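Keeping Greens Green in the Wash

I ruined a good many dark things before I learned to slow down – mostly by washing them too hot with the towels. Now they go in cold, inside out, on the short cycle.

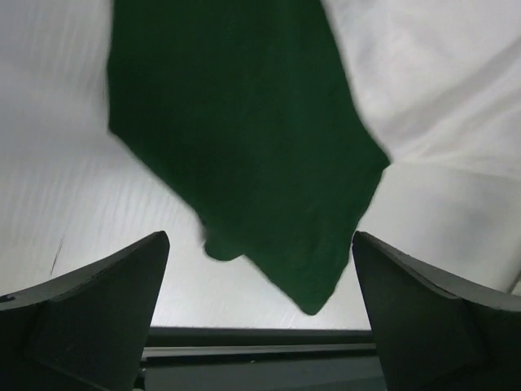
Drying matters just as much, and I'm stubborn about keeping my darks out of the afternoon sun. Give each piece a good shake first, then let it hang from the top for a moment, the way the dark green cloth does, so you can find the corners and smooth the wrinkles with your hand. Two shakes will do!

Green sewn to white needs a test on a hidden seam with a damp white rag.
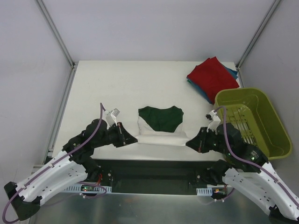 Dark green and white, laid out flat near the folded stack.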